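Submissions FAQ — Novels and Novellas

By the Grondach Press fiction desk
Posted in: For Writers, Submissions
Print this page | E-mail this page

These are the questions we get most often from writers sending us fiction. Please read them before you write to the office.

What kind of fiction do you publish?

Mostly fantasy, ghost stories and historical fiction with something odd in it. We have two lists. Zemberg is for adult novels, and Dillis is for readers of twelve and up. If you don't know which one your book belongs to, pick the closer one and we will move it if we need to.

How long should the manuscript be?

For Zemberg, we look at anything over 235 typed pages. Dillis books can be shorter. We don't take single short stories for either list.

What should I send first?

A cover letter, a synopsis of no more than 500 words, and the opening 3000 words of the book. Start with page one, even if you think chapter four is stronger. The synopsis should give away the ending. 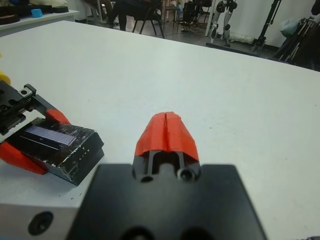

Do I need an agent?

No. Agents use the same form as everyone else, and their submissions go into the same reading pile.

Can I submit to other publishers at the same time?

Yes. Tell us in the cover letter, and write again if you accept an offer somewhere else. You don't need to tell us about rejections.

Can I read your books on my phone?

Yes. Every title on both lists is sold as an e-book as well as a paperback, and the first chapter of each is free to read on its book page. Reading a couple of those is the best way to find out what we like.

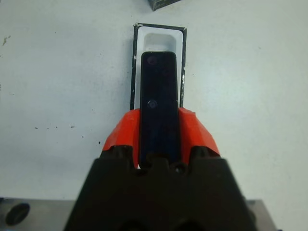
How long will I wait for an answer?

Up to six months. We are closed to new work in March — anything sent that month is deleted unread, so please hold it until April. If six months have gone by, send one short e-mail with the title in the subject line.

Will I get comments on my book?

Usually only if we ask to see the full manuscript. Most replies are a plain yes or no.

You turned my book down. Can I send it again?

Only if we asked for changes. A different book is welcome at any time outside March.

Do you take books that have been self-published?

Not as a rule. The one exception is the Yoo Prize for a first novella, which accepts self-published work as long as it is no longer on sale. The prize has its own form and its own rules, and entries sent through the regular form are not moved over.

Who keeps the rights?

You keep the copyright. We ask for print and e-book rights in English. Audio and translation are discussed separately.

Print this page | E-mail this page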